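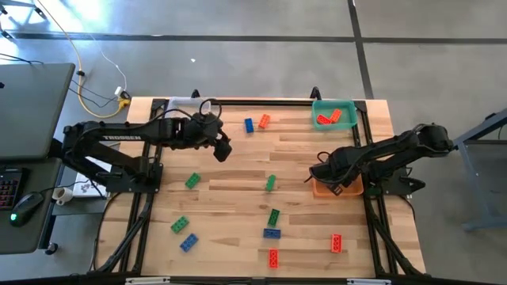
Why did the arm move after the stop button was reset?

The controller had kept its last target position in memory and resumed travel toward it as soon as motor power returned. The stop button did its job. The fault lay in the restart.

15 October 2018

This entry records a fault that occurred on the two-arm sorting table at Xaba, where I maintain the control software. I have written it up on my own site with the consent of the group, as other small labs may be running the same restart sequence.

The arms are driven by a program called Nirby, which sends each joint a new target at regular intervals. Motor power passes through a Jadix safety relay. When the stop button is pressed, the relay opens and the motors lose power. When the button is reset, the relay closes. Nirby was expected to notice the loss of power, discard its target, and wait for an operator to issue a start command.

During a routine sorting run, a brick became wedged between the gripper and the wall of a bin, and the operator pressed stop. The arm settled onto the rim. The operator freed the brick by hand, lifted the arm clear, stepped back, and reset the button. The arm then traveled roughly 240 millimeters toward the bin at full speed, without a start command, and struck the rim. No person was touched. The bin cracked and one finger of the gripper was bent.

The log showed the cause. Nirby checked for loss of power by watching for missed replies from the joints. The joint electronics, however, have a separate supply and continued to reply throughout the stop. From the program's point of view, nothing had happened. We repeated the sequence 8 times with the table cleared, and the arm moved on every attempt.

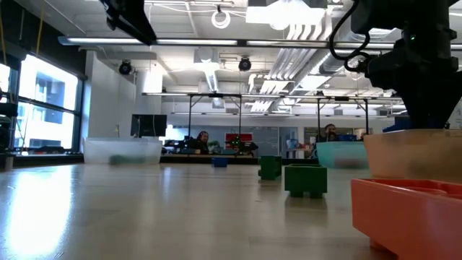
Gripper over the tan bin, with green blocks near the center of the table.

The following changes are now in effect:

The relay state is wired to an input that Nirby reads directly. If the relay opens, all targets are discarded.

After a reset, the program reads the present joint positions and holds them until a start command is given.

For the first 2 seconds after a start, speed is limited to 200 millimeters per second at the gripper.

Hands are to remain off the table until the reset is complete and the arm has been seen to hold.

The restart code had been carried over in May from an older project, Wultum, in which a single supply fed both motors and electronics. The check was sound on that hardware. It was not reviewed when the supplies were separated, and that review should have been mine.

The second arm runs the same code and has received the same changes. The wiring for its relay input is temporary and will be replaced when the connectors arrive.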